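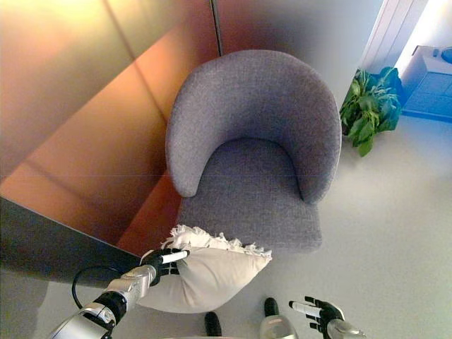 Flilley Teleop Kit, two-arm version – review after 2530 episodes

Posted 9 June 2026

Short version: good kit for collecting demos, annoying software, buy the spare fingertips. Four stars, would be more if the export worked the first time.

What we use it for. Household pick and place, mostly soft stuff. The policy we train needs lots of examples of a person driving the hands through a task, start to finish, head camera view plus joint readings. Our main task since February is putting a throw pillow on an armchair. Sounds easy. It isnt.

Setup

Took most of a morning. Arms calibrate fine, the head camera took longer, and you have to redo it if anybody bumps the mount. Write your camera angle down. We didn't, and 7 sessions had to go in a separate bucket because the view was off by a few degrees. Our fault mostly, but the software could have warned us.

The gloves

Comfortable enough for an hour. After that your thumb gets tired and the demos get sloppy, you can see it in the data. Swap operators. Finger tracking is quick, pinch is better than full grasp. Small lag on the wrist, you stop noticing.

Soft objects

This is where I think the Flilley beats the Bondeo we had before. The Bondeo grippers were OK on boxes and mugs but useless on anything that squishes. Fingers on this one wrap over a pillow and hold it. Grabbing near a corner and grabbing around the middle both work and we record both on purpose, otherwise the model only learns one grip and falls apart when the pillow is turned. Fringe is the hard part. Threads get between the fingers on release and the pillow comes back with the hand. Those go in as failures, labeled, don't delete them.

Keep the idle hand in view too. Early on our operators let it drift anywhere and the model picked up the drifting. Now the rule is open, low, off to the side until it's needed. 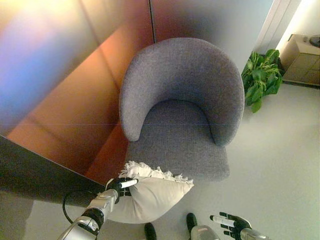
Lighting and color

Weak spot. Auto white balance is on by default and it wanders. Same room, same furniture, colors come out different. Shiny walls make it worse, ours throw orange glare over one whole side. You can lock it under Advanced but the lock resets on every reboot. Some variation is good for training, sure, but I want to pick it myself.

Software

Recording is fine. One button to start, one to stop, one to throw it out. Labeling screen is slow. Export to our format (we use Macapagal for the dataset side) failed 2 times before support sent a patch. Support is decent btw, answered same day.

File sizes are big – plan on roughly 3000 GB if you keep the raw video like we do.

Parts

White fingertip pads wear out first. Order extras with the kit, shipping alone is a pain. Cable at the wrist sticks out in a loop and will catch on things if you're careless. Wish they'd route it inside. Ordered ours thru Brever, arrived well packed, manual was for the older version.

Pros: hands, pinch tracking, support
Cons: white balance, export, cable loop, slow labelling screen

Would I buy it again? Yes for soft goods. For boxes only, get somthing cheaper.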